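Skomine Opens Its Doors for a Saturday of Robots, Coffee and Plenty of Questions

DRIMUNSTEAD – March is usually a quiet month at Skomine, but this year the team is putting the kettle on and inviting the whole town in. On Saturday, from 10 in the morning until 4 in the afternoon, anyone who has ever walked past the building and wondered what goes on upstairs is warmly welcome to come and find out, and to bring the kids, the grandparents and the neighbors along too.

Visitors will see the company's robot arm, Saliba, at work in its enclosure, picking up the sort of small household things most of us handle all day without giving them a second thought. Demonstrations start every hour on the hour and last 28 minutes, which leaves lots of time afterward to chat with the people who run them (they do love to chat!).

"We moved in with a few desks and a very long extension cord, and people have been kind to us from the first week," said Jelle Wuyts, who leads the demonstration team. "They stop us at the bakery and ask how the robot is doing. Well, come and see how it's doing! It will drop something, I can promise you that, and then it will try again, and I think that's the part the children like best."

Last spring's open day brought 600 people through the door, and the line for the noon demonstration went all the way down the stairs. This year there will be a second room, where guests can guide a practice arm by hand with help from the Cukano student club, whose members have been getting ready for weeks and would be so pleased to show you how it goes.

Admission is free. Each demonstration has room for 55 guests, and seats can be reserved at the welcome table on the day. Coffee, tea and homemade cake will be served until they run out, so early birds do have a bit of an advantage.

Saliba's gripper with a clip, a wooden stick and a dark gray card, in the apple-patterned corner of its enclosure:
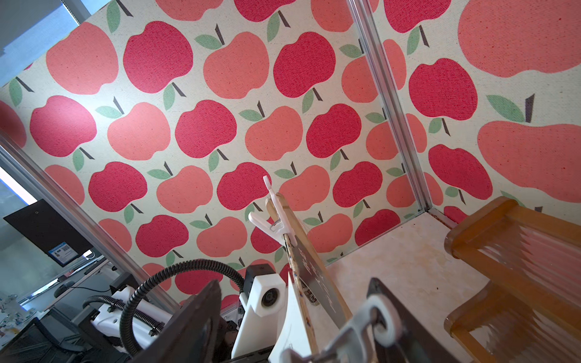
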